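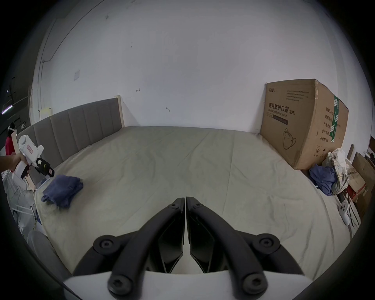
Data card, issue 6, page 2

Plurlow Housekeeping Tasks: bed and bedding subset

Released Feb 8, 2025. Maintained by the Waltwood training office for the Clodeo automation programme.

Summary

The subset contains 379 recordings of bedroom work carried out with hand-held grippers. It was prepared to support the study of automated bed-making and linen handling in staffed accommodation, and to give the employees concerned a clear account of what is recorded and how it is used. There are 32 contributors, all of them members of housekeeping staff who agreed to take part.

Contents

Each recording covers one task from a fixed list: laying or smoothing a fitted sheet, folding a cloth, sorting garments, or clearing items from the bed. The bed in the opening picture has a light grey-beige fitted sheet and a tufted grey headboard, with a folded navy cloth lying on the left part. Rooms were not standardised. Cardboard boxes, packaging and personal clothing may be present, and annotators are asked to label such items only where they bear on the task.

Of the recordings, 164 have been reviewed by a second annotator. The remainder carry a single set of labels and should be treated as provisional.

Effect on working arrangements

Recording is paid at the ordinary hourly rate and counts as working time. It replaces room duties for that part of the shift — it is not added to them. Room quotas are lowered to match, and supervisors at Mercado House have been instructed to show the change on the rota.

Staff have raised two concerns. The first is strain on the wrist from holding a gripper for long periods; sessions are now limited and a break is compulsory. The second is the future of the work itself. The programme's written position is that no post will be removed during the trial, and that any later change to duties will go to consultation before equipment is ordered. The position is due for review in August.

Permitted use

The recordings may be used for training and testing handling systems. They may not be used to measure the speed of an individual employee, to compare employees, or in any disciplinary matter.

Known limits

Heavy bedding is poorly represented. Labels for crumpled fabric are less consistent than those for folded fabric, and the word "heap" was used differently in the first two batches. Contributors may withdraw their recordings at any time by writing to the training office — no reason is required.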